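家务自动化试点项目阶段进展报告

致:Tekmont 项目资助办公室
执笔:Irena Tokarz(Vitby 应用小组)
期间:截至三月

各位同事好。

上一份报告交上去以后,办公室来信问了一个很直接的问题:机器到底能不能干家务了?这封信在我们组里传了一圈,大家中午吃饭也在聊,聊着聊着就聊成了这份报告。我尽量把话说得明白些,如果有些地方啰嗦,还请多多包涵,毕竟这几个月里攒下来的话实在不少。

先说总的情况。本期我们原定在叠衣、铺床、收拾桌面和货架补货四类活计上各推进一步。收拾桌面和货架补货按计划走完了,铺床和叠衣比计划慢。慢在哪里,后面会细讲。经费方面没有超支,原本留给第二批夹爪指垫的那一笔还没有动用,想申请顺延到下一期,随附的表格里已经单列出来了。

收拾桌面这一块,进展让人高兴。杯子、遥控器、书本这类形状固定的东西,机器看得准,拿得稳,放回原处也不太需要人盯着。Nassoro Nzioka 把评测流程重新整理了一遍,每一轮固定做100次,做完再换摆法,这样前后两轮才好比较。最近一轮里,需要人伸手帮忙的有2次,都是碰上了薄薄贴在桌面上的纸片。纸片这件事我们打算先放一放,等新的指垫到了再说。

货架补货是在 Cardoso 的门店里做的,店里的同事很照顾我们,早上七点就开了门,让我们赶在客人进来之前把过道用完。纸盒和罐头没有什么悬念,软包装的零食就麻烦得多,袋子一捏就变形,往架子上一放又往前滑。店长看了半天,说她自己刚上班的时候也是这样。目前我们的看法是,硬包装商品可以进入下一步的连续运行,软包装还得有人在旁边搭手。

接下来是大家最关心的布料。说来也怪,人闭着眼睛都能做的事,到了夹爪这里就成了难题。布料没有固定的形状,抓起一角,别的地方也跟着跑;床上又常常是几层叠在一起,床单、被面、衣物,花色一个比一个热闹,要分清哪条边属于哪一块,单凭颜色是靠不住的。我们这一期收集了298段布料操作的示范,全部由人手持夹爪完成,地点都是普通住家的卧室,光线也照着家里平时的样子来,没有另外打灯。

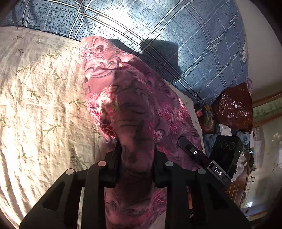 图1 布料抓取作业:手持夹爪夹住碎花布料的一处褶子,两侧为浅色印叶床单与蓝色格纹布。

强光和阴影是我们低估了的一个因素。太阳直接照在床上的时候,浅色床单上的细皱纹格外清楚,可同一块布的另一半落在暗处,花纹颜色就全变了。早先的模型常把阴影的边当成布的边,伸手去抓,自然抓了个空。Nassoro 为此把示范按光照重新分了组,并从中挑出29段明暗反差最大的,专门用来做检验。这个办法谈不上高明,但确实帮我们找到了问题,新一版模型在这组检验上已经不那么容易上当了。

第二个难处是夹取的深浅。夹得浅,布一提就滑脱;夹得深,又会把底下那层一起带上来。做示范的同事凭手感就能调整,问他们怎么调的,却谁也说不清楚。我们试过在指尖加装压力传感,读数是有了,可是薄棉布和厚绒布之间差得太远,一套阈值管不了两头。下一期准备让模型先轻轻提一下,看看布怎么动,再决定要不要补夹。这是 Irena 小组里几位年轻同事的主意(也就是我这边的,请容我替他们夸一句),初步试下来挺有希望。

叠衣方面,毛巾和枕套已经可以从平铺状态叠到收好,中间不用人插手。衬衫还不行,袖子总是叠到一半就翻出来。从一堆衣物里挑出一件再展开,这一步仍然主要靠人完成。办公室曾问能否在下一期向公众演示整套洗后整理流程,我的意见是暂时不要,演示毛巾倒是完全可以,而且看着也挺讨人喜欢的。

所以回到那个问题,机器能不能干家务?我的回答是,能干一部分,而且这一部分比去年这时候大了不少。形状固定的东西,在摆法不太离谱的情况下,可以放心交给它。软的、叠在一起的、会滑会皱的,还需要人陪着。速度也要如实报告:整理一张床,人顺手就做完了,机器要慢得多,住户如果站在旁边等,多半会忍不住自己动手。

下一期的安排如下。
一、继续在住家采集布料示范,补上阴天和夜间灯光的部分。
二、新指垫到货后,重新测试纸片和薄棉布。
三、Cardoso 门店的硬包装补货转入连续运行,由 Vimby 提供现场值守。
四、衬衫叠放单独立项,先做短袖。

另有两件事需要办公室帮忙。一是上面提到的指垫经费顺延,希望能在下单之前得到答复。二是住家采集的同意书,现在用的版本没有写明住户可以在采集之后要求删除,我们觉得应该写进去,修改稿已经一并附上,烦请法务同事过目。

每周三下午组里都有例行测试,欢迎各位过来看看,提前一天告诉我或 Nassoro 就好,茶水和饼干我们备着。

Irena Tokarz
Vitby 应用小组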